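Skadano 4 Moves Its Comments Out of the Margin

Matcombe released version 4 of its Skadano word processor on 8/18/18, after a beta that opened in April. The main change is in how the program stores comments. Earlier versions wrote each comment into the document file next to the text it referred to. Version 4 keeps them in a separate layer and links them by paragraph ID.

The effect shows mostly in long files. A test manuscript of 244 pages with nearly 100 comments opened in 13 seconds on the old version. Scrolling in version 4 is smoother on the same laptop, and deleting a paragraph no longer deletes the replies attached to it. They go to a list called Unplaced, where they can be dragged back into the text. 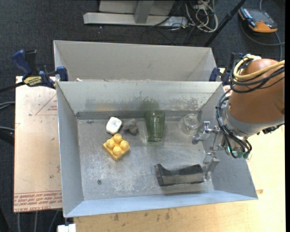
A yellow building block with four studs, in an open metal bin.

Keyvan Tehrani, who led the work on the file format, says the old design made merging hard. "Two people would edit the same sentence, and the comment markers ended up in the wrong order," he says. "We patched that for years."

Export is weaker. Comments survive a round trip through Brullura, but replies are flattened into one block and lose their dates. Style names longer than 80 characters are cut short. The Azimi plug-in for citations does not load at all yet, and Matcombe gives no date for a fix. Files saved in version 4 open as read-only in version 3.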